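I'd been meaning to get to the open day at Brunell for years, and this time I took the early train to Fodham and was at the door by 10. So glad I did! The old works has been turned into shared workrooms, let out by the desk or by the corner, and for one day in January they let the rest of us wander through.

Fahad Durrani met our group of eight downstairs and took us round the ground floor first, with its long corridor and a goods lift that still carries its number, 327, in enamel. He has a real love for the building and would stop mid-sentence to point out a door hinge. I could have listened all morning – and more or less did.

Then up two flights to the room I'd come for. Dorottya Illés looked after the fitting out, and she was happy to talk about paint, chairs and heating for as long as we kept asking (quite a while, I'm afraid).

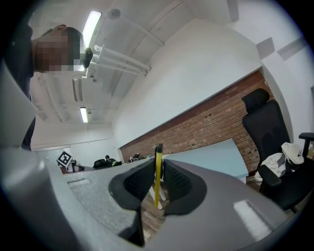

Dorottya's rule for the upstairs room was to leave the walls as honest as she could and spend the money on light and seating. I liked it straight away. The band of red brick between the white walls warms the place up no end, and with the pale blue tabletop in front of it and the wooden floor underneath, it feels like somewhere you could get a good day's work done. The ductwork overhead is simply painted white like the ceiling. I came home wanting a mesh chair with a headrest, too.

We finished with tea and a very good seed cake from Bucur, the bakery across the yard. I'll be back next year, and I'm bringing my sister.

Contact | © Pramance Visits | Back to top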